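Play Kitchens at the Hughes Playroom: A Gallery

Text by Maxine Ormsby
3,758 views
78 shares
11 comments

The Hughes playroom has had a play kitchen for as long as it has been open, and the small pieces have changed many times. In May we took everything out of the bins, washed it, and sorted it back into sets. This gallery goes through the kitchen a piece at a time, with notes on what gets used, what gets lost, and where things go at the end of the day. The food and the pans that go on the table come last.

Names of the people who helped are given with the entries they worked on. Click through in order or skip to the part you need.

1. The stove

Four painted burners and an oven door that opens downward. The knobs were replaced two years ago with larger ones that click when turned. Children who don't care about cooking will still stand and turn the knobs for a long time.

2. Inside the oven

One wire shelf. We took out the second one, as nothing taller than a muffin tin fit between them. The oven is also where missing blocks, socks and library cards are found, so it is worth looking in there first.

3. The sink

The basin lifts out. It is meant to be used dry, but on warm days Brittany Penner carries it outside, puts it on the low bench and fills it from the hose. Dry it before it goes back into the counter, or the wood around the opening swells and the basin sticks.

4. The refrigerator

Built by Brock Gagnon from an old bedside cabinet. The door is on the left now. It used to be on the right and hit the bookcase every time it was opened. The magnets on the front are large flat ones and are checked for cracks once a month.

5. Refrigerator shelves

Top shelf for bottles and cartons, bottom shelf for vegetables. Nothing is labeled inside. We had picture labels for a year and the children peeled them off, which they seemed to enjoy more than the food.

6. The low counter

This was cut down from an adult work table to bring it to waist height for a four-year-old. The legs are a little uneven and the felt pad under the back left one needs replacing from time to time. Two children can work side by side here. A third usually ends up underneath.

7. Plates and bowls, stacked

Round plates, oval plates and small bowls, all plastic. We keep the oval ones even though they don't stack with the others, because they get chosen first. They are used as serving plates, as trays, as steering wheels and as beds for small animals.

8. Cups

The cups go missing faster than anything else in the kitchen. They are the right size to hold in one hand while walking away. Kendra Sutherland goes around the other rooms at noon and brings back what she finds. Cups with a chewed rim are thrown out.

9. Pots and pans, first bin

Black and dark gray pieces. Some of these came from the Enlow set and some were given to us without boxes, so the lids don't all match. We stopped trying to pair them. A lid that almost fits is fine for pretend soup.

10. Pots and pans, second bin

Lighter colors, mostly greens and blues. Pots with loop handles hang well from the rail. Pots with long straight handles get knocked off the stove by passing elbows, so they live in the bin.

11. The rail

A length of dowel held by two brackets, with six plastic hooks. It was put up too high at first. Manon Hiebert had the children stand in front of it with their arms up and marked the wall at the lowest hand, and it was moved down to the mark.

12. Colanders and strainers

Colanders are popular well outside the kitchen. They go to the sand table, the water table and the dress-up corner, where they are worn. They collect sand and dried paint in the holes, and a bottle brush is the quickest way to clear them. Soak first if it is paint.

13. Play food: fruit

Strawberries, bananas, apples, orange slices, grapes in one piece. The small fruit is kept on a separate shelf and comes down for the older group only. Everything in the lower bins has been through the choke tube. If you bring in a new piece from home, please hand it in at the desk so that it can be tested before it goes out.

14. Play food: vegetables

Corn, carrots, peppers, and a head of lettuce that nobody has ever been able to sell at the shop. The cutting kind, with two halves held together by hook-and-loop tape, wears out in a year or so. When the halves won't hold, we glue them shut and they go back in as whole vegetables.

15. Play food: the rest

Eggs, bread, fries, pizza slices, a roast chicken. The fries belong in a cup and should be put away in one. Left in the bin by themselves they sink to the bottom and are not seen again until the next wash.

16. Bottles and jars

Ketchup, mustard, milk, oil. Real empty bottles were used here at one time, and we gave them up over labels that came off in wet strips. The toy ones last longer. Ketchup is put on everything, including the fruit.

17. Knives, spoons and spatulas

Kept upright in a can on the counter. The can is heavy enough that it doesn't tip. Wooden spoons are oiled twice a year. Anything with a split in the handle is taken out the same day.

18. Washing day

Plastic pieces were washed in the kitchen upstairs, in warm water with ordinary dish soap, then rinsed and laid out on towels. Pieces with a seam hold water inside. Shake them next to your ear, and if you hear anything, stand them on end overnight. Pieces that still held water after two nights were thrown away.

19. Drying racks

Two racks from the staff kitchen and one from Brittany's house. Colanders and pots went on top, upside down. Plates were stood on edge along the side.

20. Sorting on the floor

Brock laid out a sheet with squares marked in masking tape, one square for each bin. The whole collection came to 313 pieces after the broken ones were taken out. The largest square was fruit. The smallest was lids.

21. What we took out

Cracked cups, a frying pan with a loose handle, sticky food that had started to break down, and a tea set with a painted surface that was flaking. Soft plastic that feels tacky after washing will not get better, and it makes everything near it tacky too.

22. What we kept anyway

A pot with a scorched-looking patch that is only marker. A banana with tooth marks that was smooth enough to pass. The toaster, which has one lever and used to have two.

23. New bins

Shallow and open on top. The old bins were deep and had to be emptied onto the floor for anyone to find one egg. The new ones hold less and there are more of them. They came from Dostia and the corners have held up so far.

24. Bins on the shelf

Food on the left, pots and pans in the middle, dishes on the right. Each bin has a strip of colored tape on the front and the shelf has the same color under it. Three-year-olds can put things back this way, and so can parents who are here for the first time.

25. The shop

A folding stand with a cloth awning, set beside the kitchen in the mornings. Food is bought here, carried across the rug, cooked, and then sold again. The till was donated by the Linberg family. Its drawer sticks in damp weather.

26. Menus

Drawn by the older group and covered with clear film. Prices vary a great deal. One menu offers only soup and the other offers only cake.

27. End of the day

Pots go back first, then dishes, then food. It takes less time if one child is given one bin. If pieces are left over that don't belong anywhere, put them in the basket by the door and Kendra will sort them in the morning.

28. Setting out the table

A good table has a few pieces from each bin and some clear space between them. Put out too much and most of it is pushed to the floor to make room. We usually start with two or three things to cook in, one serving plate, and food of different shapes. Long pieces, round pieces and pieces with a stem or handle all get picked up in different ways, and it is worth mixing them. Change half of it the next day and leave the other half.

A note on borrowing: single bins can be signed out from the desk for a week. Please bring back the bin as well as what was in it. Missing pieces do happen and there is no charge, but tell us what is gone so we can stop looking for it.

Corrections to the piece list can be left at the desk for Manon.

29. Play food and cookware on the white table 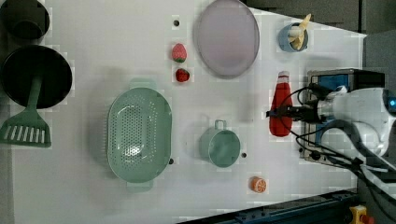 Mint-green colander and pot with the big oval plate, two strawberries, an orange slice, ketchup, and fries in their light blue cup. The dark pans are along the left side.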